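Speaker notes: Reading the label – food information for residents with limited sight
Poltley Public Health Forum, 20/05/2018
Speaker: Ehab El Fassi

Opening (slide 1)

Thank the organisers and the chair, Bok-nam Wi. State at the outset that this talk concerns printed nutrition information and whether older residents can read it at the moment they need it. It does not deal with menu planning, which Iker Rivas will cover in the afternoon.

Explain the background. The Poltley label study was carried out with 218 residents aged 66 and over, in their own homes. Each person was asked to find the sugar content on items from their own kitchen, using whatever glasses and lighting they would normally use. Pause here. Most members of the audience will have tried this themselves.

Where the table is placed (slide 2)

Note that a nutrition table may meet every rule on content and still be hard to use. On a box it sits on a flat side. On a bottle it must follow the curve, and the reader has to turn the bottle to finish a row.

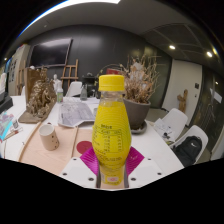
Slide 2. Nutrition table in Chinese, printed on the lower half of a plastic bottle.

Mention the residents who shop at the Gündoğdu grocery, where many goods are imported. Several told us that they bought by colour and shape of packet. They knew the product well but had never read the sugar figure. Stress that this is a reasonable way to shop and should not be presented as carelessness.

Print size and contrast (slide 3)

Set out the main finding slowly: difficulty with small print was reported far more often than difficulty with the words themselves. Residents could explain what saturated fat was. They could not find the line.

Dark lettering on a strong background colour drew mixed comments. Some found it clear by a window and poor under a kitchen bulb. Joon-young Cha has the full lighting notes and is willing to share them on request. 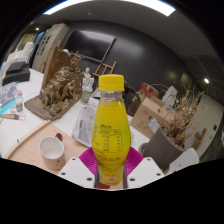
Slide 3. Small dark text in rows and columns, on a ridged bottle.

If time is short, leave out the next paragraph.

The Mesum reading card was tried for 13 weeks. It is a plain sheet with a magnifying strip and a short list of the figures to look for. Residents liked the list more than the magnifier, which tended to be put away in a drawer.

What we ask of care staff (slide 4)
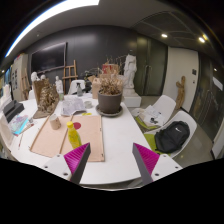

Staff visiting at home are asked to read the label aloud once, when a new product is first opened, and to write the sugar and salt figures on the card in thick pen. This takes over 3 minutes on a first visit and much less afterwards. Ro-un Jeon's team has added it to the visit sheet.

Staff should not remove food or drink from the home on the strength of a label. Any concern goes to the dietitian in the usual way – please repeat this point, as it was misunderstood at the July briefing.

What we ask of suppliers (slide 5)

Fandex has agreed to supply large-print sheets with its home deliveries. Acknowledge this, but make clear that the Forum does not endorse any supplier. Our request to all of them is the same: larger figures for sugar and salt, and a table that can be read without turning the container.
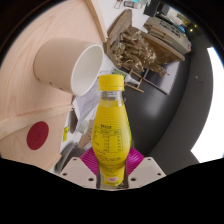 We also ask that a translated sheet be kept at the till for imported goods. The cost is small and the shopkeepers we spoke to were in favour. Agreement is still needed on who checks the translations, and the Forum would welcome offers of help from colleagues with the relevant languages.

Questions

Allow ten minutes. If asked about telephone apps, say that they were outside the study. Questions on funding should be passed to the chair. Copies of the reading card are on the table by the door.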